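5.3 What the stop test measures, and what it does not

The numbers in the previous section look good for the learned planner. We think they look better than they should. Galutex, the planner we inherited and retrained, reports a success when the agent calls stop inside the goal radius and its confidence is over threshold. It does not ask whether the agent was looking at anything useful when it called stop, and for a search task that omission matters a great deal. An agent told to find an object on a piece of furniture can pass our test with its camera aimed at a wall.

We went back to the Nindthorpe apartment, the smallest of our simulated layouts, and reran 500 episodes with the view at every planning step written to disk. Frames were saved at the resolution the policy receives, compression included, so that a reader sees no more than the network does. Logging slowed the simulator by enough to be annoying but did not change the random seeds or the physics step. 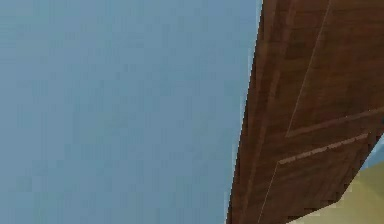 Depth is the weak point in views of this sort. The planner estimates free space from a single color image, and the estimator was trained mostly on level views with plenty of floor in them. Once the camera is tilted and close to a large surface, the estimator has very few cues to work with. A paneled wooden door at a steep slant, next to a flat blue-gray plane with no markings on it, gives one long edge and a few grooves, and from these the network must decide what is passable. In our runs it always decided something. The variance head, which is supposed to report when an estimate is not to be trusted, stayed in its normal range for most of the views that we ourselves could not interpret without the simulator map open beside us. We had expected it to fire often. Our reading is that the head has learned the noise of the training renderer and little else, though we have not run the ablation that would settle this.

Slaoui, the classical baseline, does worse on headline success and better here. It keeps an explicit occupancy grid, and when a new view adds few matched features it leaves the grid alone and backs up. This costs time. In long episodes the backing up turns into a visible dither near doorways, and a person watching the replay would call the behavior stupid. It is, however, a kind of stupidity that shows up in the log. Galutex fails more smoothly, and its failures are correspondingly harder to find.

We also doubt that the difference in path length reported in 5.2 reflects better planning. The learned planner cuts corners that the grid planner inflates. With the inflation radius of Slaoui reduced to match the true footprint, most of the gap in path length closed, at the cost of a few extra contacts. Papers that compare against a grid planner at its default settings, including our own earlier draft, are partly comparing against a safety margin.

5.4 Views with more structure

The obvious reply is that near-wall views are rare and that a fair assessment should rest on ordinary ones. We agree that they should be weighted by how often they occur. To check the ordinary case, we drew 100 steps at which the wall, the floor and at least one piece of furniture were all in view, and compared the predicted free space with the ground-truth mesh. 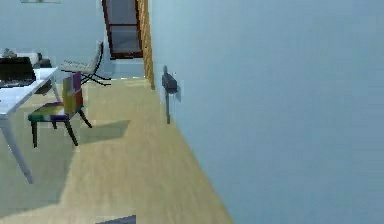 On this subset the two planners are hard to tell apart. Galutex finds the wall and floor boundary reliably, and its free-space mask follows the mesh closely in open areas. Errors collect where they always collect, around thin supports. Chair legs and crossed metal frames are thinner than one cell of the downsampled mask, so the mask treats the space under a seat as open floor. The collision model does not agree. The result is a plan that is valid on paper and is then rescued by the low-level controller, which slides the base along whatever it has touched.

That rescue deserves more attention than it gets. With sliding turned off, the success of Galutex fell below that of Slaoui in every layout we tried. Sliding is on by default in the simulator, and we suspect that a good share of published results depend on it without saying so. We do not claim that sliding is always wrong – some real bases do slip along furniture without harm – but a planner should not get credit for it.

Retraining with a finer mask helped less than we had hoped. We collected 3000 additional views, labeled them from the mesh, and trained for 40 epochs with the rest of the network frozen. Thin-support errors dropped in training layouts and hardly moved in held-out ones. A second run with the full network unfrozen damaged the goal classifier, and we abandoned it. The remaining option is a larger input image, which would break the timing budget on the target hardware.

5.5 The goal classifier

The last piece is the classifier that decides whether the target has been seen. Its labels come from Domatis, our annotation tool, which projects mesh identities into the view and marks an object as present when enough of its pixels survive. Shadows have no mesh identity. They are therefore labeled as whatever they fall on, and the classifier is never told that they are anything else.
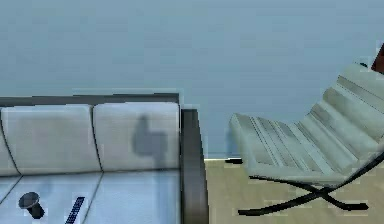 Figure 7. Seating area in the simulated apartment. A shadow with an upright thumb shape lies on the right back cushion of the sofa; a small dark cylinder is on the left seat cushion and a dark striped object lies on the sofa seat.

We do not know how much damage this does. Turning shadows off at test time changed the classifier output on more steps than we find comfortable, in both directions, while the task success rate hardly moved. One explanation is that the classifier is robust where it counts. Another, which we find easier to believe, is that the task success rate is too coarse to notice. A stop called for the wrong reason inside the goal radius scores the same as one called for the right reason.

The pixel threshold in Domatis has a similar problem. Small objects near the border of the view pass or fail on a handful of pixels, and the choice of threshold moves precision and recall by more than the change of architecture we set out to study. We fixed it before the July runs and have left it alone, which makes our results comparable with each other and says nothing about whether the value is a sensible one.

For these reasons we report two scores in Section 6. The first is standard success. The second counts an episode only if the target's mesh is in view at the stop step and the base has not slid during the final approach. Both planners lose ground on the second score, and the learned planner loses more.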